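## Katiyar Sound Archive: Stollham Sessions Return to Vinyl
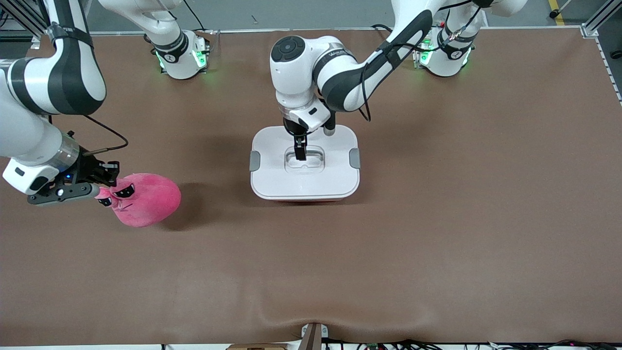

**Will the Stollham reissue be sold in stores?**

The first pressing will be available by mail order only, with any remaining copies going to record dealers in March.

The Archive is pleased to announce that the Stollham dance band recordings will be reissued as a set of 2 ten-inch records. The original discs were cut for the Plollness label and have been out of print for 50 years. They have been transferred at the Tiltemier studio from the best surviving copies, with light noise reduction on the ballads and none on the faster numbers.

The edition is limited to 1,000 numbered sets. A booklet prepared by Touran Sharifi lists the players on each side, as far as the session sheets allow - the second trumpet on "Harbor Lane" remains unidentified. Readers who can help with this question are invited to write to the Archive.

Members may reserve one set each before general orders open. Reservations should include the member's number and a current mailing address. Sets will be shipped in stiff cardboard mailers, and signature on delivery is required for overseas orders.

A companion disc of alternate takes is in preparation. It will be pressed in an edition of 2,000 and sold separately.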